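The Case for the Clear Table

Wirnton Community House maintains 13 rooms for public use, and in nearly all of them the principal piece of furniture is a table. Our members cook, sew, sort donated clothing, fill out tax forms and teach one another to read at these tables. The condition in which a table is left between one use and the next is therefore a matter of policy for us, and it is a policy that deserves a public defense.

Our rule is short. When a group finishes its session, the tabletop is to be cleared and wiped. Supplies go back to the cupboard, and papers go home or into the group's folder. The rule has applied in the Kenitz Room for 2 years and was extended to the rest of the building in January.

Several groups have objected. The quilting circle pointed out that a project laid out on Sunday must be folded up and laid out again at the next meeting, and that this costs them the better part of half an hour. The objection is a fair one. Work in progress has an order of its own, and a person who returns to find it gathered into a box has lost something, even if every piece is still there. We have responded by providing four large flat trays, which may be stored with their contents undisturbed. We recognize that a tray is smaller than a table. 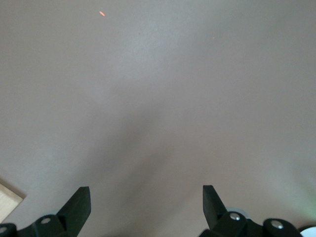
A shared table is offered to its next user on equal terms only when the last user has withdrawn from it. A person who enters a room and finds another group's scissors and coffee cups spread across the work area will generally choose a corner and make do. We have watched new members do this for entire evenings. They do not complain, and many do not return. A smooth, pale surface with no lines or printed markings on it assigns no places and suggests no order of seating. The newcomer may sit down anywhere. For the same reason we have declined proposals to tape off work zones or to cover the tables with patterned cloths, attractive as some of those cloths were.

There is also the question of care. Spills are found sooner on a clear table, and so are scratches, loose pins and the crumbs that bring ants in warm weather. Glória Sequeira, who coordinates our evening programs, wrote in her last report that setup disputes had become rare in the Kenitz Room and remained common in the Mustia Room, where the rule came later. One report does not settle the matter, but it agrees with what our front desk hears.

Some will say that a bare table looks unfriendly, and that a little clutter tells visitors a place is used and loved. We understand the feeling. In a private kitchen we might share it. A home belongs to people who know what the clutter means and where the space is when they need it. Our building serves 300 households, most of whom have never met. Signs of life belong on the walls, on the shelves and in the display case by the entrance — we would welcome more of them there.

We ask one further thing of our groups, which is patience with the final five minutes. Clearing should be part of the session and should be done by everyone present. Too often it falls to whichever two people are slowest to put on their coats. The Abdel Rahman reading group now stops early enough for each member to carry something back to the cupboard, and other groups are encouraged to adopt the practice. Cloths and a mild soap are kept under the sink on each floor. Requests for additional trays may be left at the front desk.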